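About Skedarum

Skedarum sells printed table coverings and backdrop sheets. We started with oilcloth by the yard and moved into printed surfaces when customers kept asking for something they could lay over a worktable, change in a minute and roll up again. The company is run by Farah Entili, who looks after the patterns and the printing, and Eilidh Imrie, who handles orders, samples and the shop floor.

What we make

There are two main lines. Edet is our range of glossy sheets in stone patterns: marbles, slates and a few plain colors. Dretari is the cloth range, which covers painted designs, florals and stripes. The current list has 86 patterns across the two, and we add new ones each September. Older patterns stay on the list as long as we can still print them well.

People use our coverings on craft tables, shop counters, classroom benches and the tables where they photograph what they sell. Many customers buy one sheet and one cloth and put them down together, the cloth first and the sheet on top, so that both patterns show. If you order a pair, tell us which one goes underneath and we will suggest sizes.

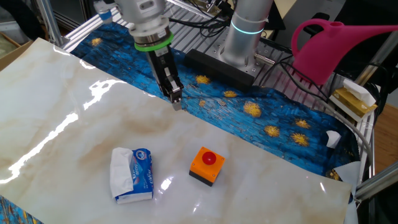
Cream and beige marble sheet over a blue cloth with a painted design in the style of "Starry Night."

Choosing a surface

The glossy sheets have a strong shine and will pick up overhead lights as bright streaks. Some customers like that. If you are taking pictures and don't want it, move the lamp to the side or ask us for a matte sample. Sheets are sent rolled, and corners may curl at first. Lay the sheet face down overnight with a book on each corner.

The cloths can be folded for storage, although we recommend rolling them with the printed side out. Iron on the back only, on low.

Samples and orders

We send up to 8 samples at no charge. They are cut large enough to show a fair piece of the pattern — veining in particular is hard to judge from a small square. Returns on uncut sheets and cloths are accepted for 30 days. Cut lengths can't be returned.

Schools and shops that need a large quantity should write to Eilidh before ordering. Our largest single order so far was 1,000 sheets, and runs of that size need extra time at the printer.

The sample room is open from 10 a.m. to 4 p.m. Please call ahead if you want to see a particular pattern laid out full size.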